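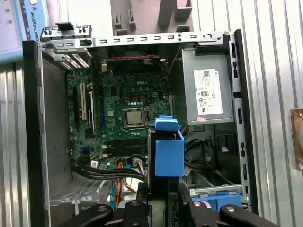 February, evening

I am still thinking about the grill. Yesterday I read more than 50 reviews of the Hevby kettle and I could not decide. Half of the people say the lid closes well, and the other half say the smoke comes out from the side.

Milagros Malabanan has the Trisavo for two summers already. She told me the ash pan is easy to clean, but the legs became rusty after the first winter.

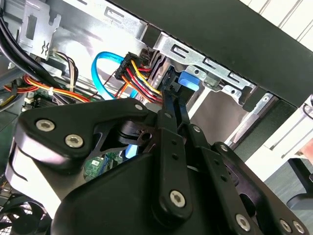 Later, 10 at night

I made a small table on paper with the prices. The Belkadi is 100 dollars cheaper than the Trisavo, but it comes without a thermometer, and I must have one for the chicken.
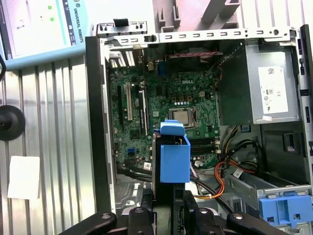
Also the cover is sold separately, and I did not find its price anywhere on the page. I wrote to the shop to ask.

One review of the Jiltano was very long. The man had grilled ribs on it every weekend and wrote down how much charcoal he used each time.
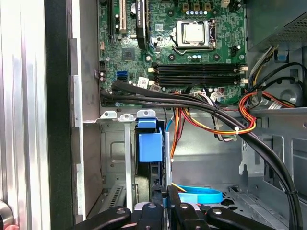

I trust this kind of person more than the ones who write only "great product." Tomorrow I will call Milagros and ask if I can cook one time on hers before I pay for anything.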